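From: Despina Lazarević
To: Stuston shareholders list
Subject: Re: Drallia half-year numbers

Radomir Krasniqi wrote:

> Has anyone been through the Drallia half-year report yet? I see revenue
> of $327 million and the stock down on the day, and I can't work out why.
> The press release says it was a strong period. I hold a fair number of
> these from the Unham spin-off and would like to know if I should worry
> before the call in September.
>
> Radomir

Radomir,

I read it last night, including the notes. The press release leaves out most of what matters.

Revenue is $327 million as you say, up from the same half last year. The trouble is where it came from. The equipment leasing side brought in $157 million, and a good part of that is early termination fees. Customers paid to get out of their leases. That money is booked now, but those customers won't be paying rent in the second half. Note 11 has the breakdown. The text in the front of the report calls it "strong customer activity," and I suppose it is activity.

Take the fees out and leasing is close to flat. Commercial lending grew a little, with a thinner margin. They are paying more for deposits and have not been able to pass it all on. Management says this will settle by year end. They said the same thing in the last annual report, so I would wait and see.

On the loss provisions, they released part of the reserve set up two years ago for the shipping loans. It is allowed and the auditors signed the review, but it goes straight into profit. If you are comparing this half with last year you need to back it out of both periods. I did it on paper and got operating profit slightly down. I think that is what the market saw too.

The dividend is held. It is covered by earnings as reported, and just covered if you strip out the fees and the release. I would not expect an increase in March.

On the Unham shares - check your cost basis. The allocation letter that came with the spin-off was corrected later, and some brokers never updated their records. Mine had not. The difference was small for me but it could matter if you sell in more than one lot. The corrected letter is on the investor page under older documents, and you want the version marked 2.

What I could not find anywhere is a figure for how many leases are up for renewal in the next year. It used to be in the table at the back. It was there in the last two reports and now the table stops at total contract value. I don't say there is anything wrong, but if somebody gets a question in on the call, that is the one I would ask. The second would be whether any more reserve releases are planned.

I also looked at the debt. The bond that falls due next spring has been refinanced at a higher coupon, so interest cost goes up from here. They have room under the covenants. I am less bothered by this than by the leasing numbers.

For what it's worth I am keeping mine and not adding. I bought for the income and the income is still there. If I had bought for growth I would feel differently.

My working sheet is too long to paste. If you want it, write to me off the list and say whether you can open a spreadsheet or need it as plain text. There is one line in it I am not sure about, the tax charge, where I used the half-year rate and they may be using a full-year estimate.

Questions for the call have to be in by 5 p.m. the day before. Last time they grouped similar questions together and answered the easiest part of each, so keep yours short.

Despina

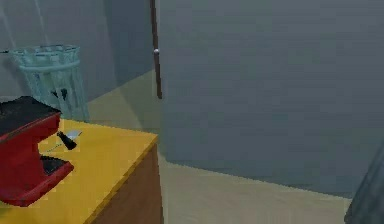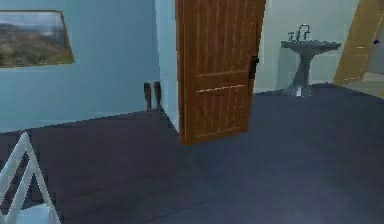

Stavros Delić wrote:

Thanks Despina, I had missed note 11 completely. I get the same answer as you on operating profit, within rounding, so I think your tax line is fine. One thing to add on renewals: the annual report had a paragraph on it in the risk section as well as the table, and the half-year report doesn't repeat the risk section at all. It only says the risks are unchanged. So the figure may be left out for that reason. I would still ask. Krešimir Popescu sent in a question on the deposit costs last time and got a written answer a couple of weeks after the call, so it may be worth putting an email address on yours.

Also, does anyone still have the uncorrected Unham letter? My broker wants to see both.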